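**FOR IMMEDIATE RELEASE**
February 8, 2026

# Clestavmont Opens Shared Kitchen to Home Food Businesses in Drandley

DRANDLEY – Clestavmont, the community food company that runs the Saturday growers' market in Drandley, has opened a shared commercial kitchen on the ground floor of the former Vorkov bakery building. The kitchen can be rented by the hour by people who make food at home and want to sell it in shops, at markets, or through catering jobs.

The building had stood unused since the bakery moved its ovens across the river. Clestavmont signed a lease last June and spent the months after that replacing the drains, putting in new ventilation, and bringing the wiring up to code. The final county inspection was passed in January, and the first renters moved their supplies in the following week.

Thirteen businesses have signed on so far. They include a tamale maker, two bakers, a hot sauce company, a soup delivery service, and a family that sells sweet corn relish under the name Do. Another 14 applicants are completing their food safety paperwork and will be given start dates as they finish.

"People kept coming up to us at the market with a jar of something and asking how they could get it onto a shelf," said Harsh Tripathi, kitchen director at Clestavmont. "The recipe was usually fine. They were stuck on the kitchen. You need an inspected space to sell to a store, and building one at your house costs more than most of these businesses make in a few years."

Renters book time in four-hour blocks, with morning, afternoon, evening, and overnight blocks available every day of the week. The rate is $62 per block, including use of the ranges, convection ovens, prep tables, and dishwashing area. Dry storage is included for renters who book at least two blocks a month. Cold and frozen storage is rented separately by the shelf.

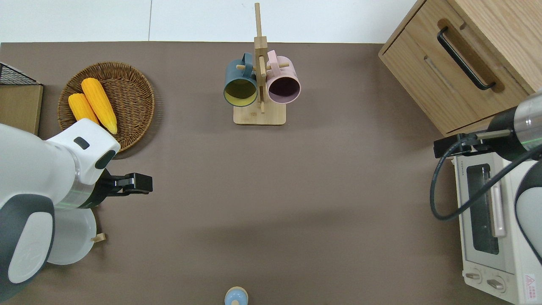

The kitchen has been set up with seasonal produce in mind. Growers at the Saturday market often end the day with food they can't sell, and much of it goes to compost or animal feed. Under a purchasing plan that starts in June, kitchen renters will be able to order from those growers at a set price and pick up their orders at the loading door on Saturday afternoons. Sweet corn, tomatoes, peppers, and summer squash will be offered first, with apples and winter squash to follow in the fall.

Tripathi said the plan came out of talks with the growers over the past two seasons. "A grower with ten extra crates at two o'clock has very few choices," he said. "If there is a relish maker or a soup maker a few blocks away who already has the evening booked, those crates have somewhere to go."

Clestavmont will also hold classes in the space. The first round covers label requirements, pricing, safe canning of low-acid foods, and scaling a recipe from a home batch to a commercial one. Classes are free for renters and $14 per session for everyone else. The canning class requires advance sign-up and is limited to the number of stations at the ranges. The others can be joined at the door if there is room.

Applicants must live or do business in the county, hold a current food handler card, and carry liability insurance. Clestavmont keeps a list of insurers that write policies for small food producers and will share it on request. A refundable deposit of $100 is due when the rental agreement is signed. Meat processing and raw milk products can't be accommodated under the kitchen's current permit.

The public can see the kitchen at an open house on the last Saturday of this month, from 10 a.m. to 2 p.m. Several renters will have samples and products for sale. Parking is available behind the building, and the side entrance has a ramp.

**About Clestavmont**

Clestavmont runs the Drandley growers' market, a winter farm box program, and the Drandley shared kitchen. It is funded by stall fees, kitchen rentals, and member contributions.

**Media contact**

Harsh Tripathi, Kitchen Director
Clestavmont, Drandley
Interviews and kitchen visits can be arranged on weekday mornings.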